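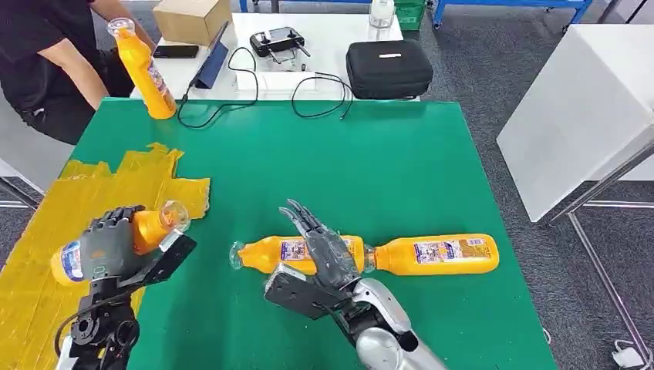

Branch managers at Farell have asked for the final say on local hiring and small purchases, arguing that head office takes too long to answer. The firm, which employs 1,621 people, said it would let 13 branches approve spending of up to 2,000 pounds without a signature from Kemham, starting in July.

Pay scales and supplier contracts will stay with the central team - a point the managers had hoped to change. The Srithong branch will keep its present rules until its new manager is in post.

5/22/26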